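Kitchen and Workshop Tips: Setting a Table, as Learned from a Machine That Is Bad at It

I spend my working hours teaching two robot arms to lay out dishes, and my evenings being told I load the dishwasher wrong. The second job has been harder on my pride. The first has at least left me with a few habits worth passing along, most of which apply to anyone with hands.

A little background. Our group at Cultano wanted to know whether a robot learns a household chore better from tidy practice or from messy practice. In the tidy version, a person steers the arms through the task the same way every time, with the dish on the same spot and the fork coming in at the same angle. In the messy version, everything gets shifted between tries. We recorded 200 runs of each, trained one program on each pile, and tested both on place settings they had never met.

The messy program won. Over 1,020 test attempts, split evenly, it got the fork down beside the dish far more often than its well-drilled sibling, which performed beautifully until someone nudged the plate a couple of inches and then set the fork down with great confidence where the plate used to be. I have uncles like this.

Now the tips.

Put the big thing down first. Plate, then bowl, then cutlery. If you start with the fork, you will move the fork. We tried it both ways during the early trials, and starting with cutlery roughly doubled the amount of fiddling and the amount of swearing.

Stack before you carry. A bowl already sitting on its plate makes one trip. Check that the bottom of the bowl is dry, or it will skate. Steel on steel is the worst for this, and it announces itself to the whole house.

Hold a fork by the handle, low down, and decide which way it's going to lie before you get to the table. Most of the failed attempts in our tests went wrong in the turn at the end, when the arm had a perfectly good hold on the fork and no room left to rotate it. People do the same thing with a full tray and a narrow doorway. 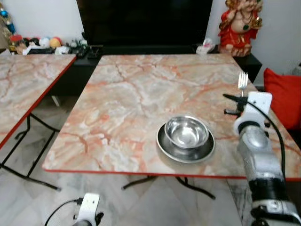 Leave yourself elbow room. Illia Palamarchuk, who ran most of the practice sessions, wanted a hand's width of clear table on every side of the dish, and I argued for less on the grounds that real kitchens are cluttered. We tested it. With the clear strip, both programs improved. Without it, the tidy one got worse quickly and the messy one got worse slowly. I now clear the mail before I lay the table, and I have not told Illia why.

Watch out for shine. Polished steel throws back every lamp in the room, and a camera can mistake a highlight for a rim. Your eyes are better at this, but not at six in the morning. If you're forever misjudging the edge of a steel bowl on a patterned surface, turn off the light directly overhead and use one off to the side. A plain placemat helps too. We bought a gray one from Luvside and it did more for our results than a month of adjusting settings, a fact that took up one line in our report and a good deal more of my sleep.

Check the table's feet. Folding tables are wonderful until one leg isn't fully locked. Lean on each corner with a flat palm before anything breakable goes on top. A slip of folded card under the short leg will do for one dinner. For anything longer, get a screw-in leveler or a rubber cap. We lost an afternoon in December to a wobble that we first blamed on the software.

Practice badly, on purpose. If you're teaching a child to set the table, or a teenager to cook eggs, or yourself to sharpen a chisel, change something each time. Use the other counter. Swap the pan. Stand on the wrong side. It feels slower and the early results are uglier. Our messy program looked hopeless for its first 100 practice runs, and I had a short, smug email drafted about it.

One caution before anybody writes in. We worked with one kind of dish and one kind of fork, and all of the practice was steered by three people who'd gotten quite good at it. I can't promise the result holds for teacups. It certainly doesn't hold for knives, which we left out after a meeting that lasted under a minute.

Steel dishes that have picked up gray rub marks from being stacked and restacked come up nicely with a paste of baking soda and water. Use a soft cloth, go with the grain if it's a brushed finish, rinse, and dry right away so it doesn't spot.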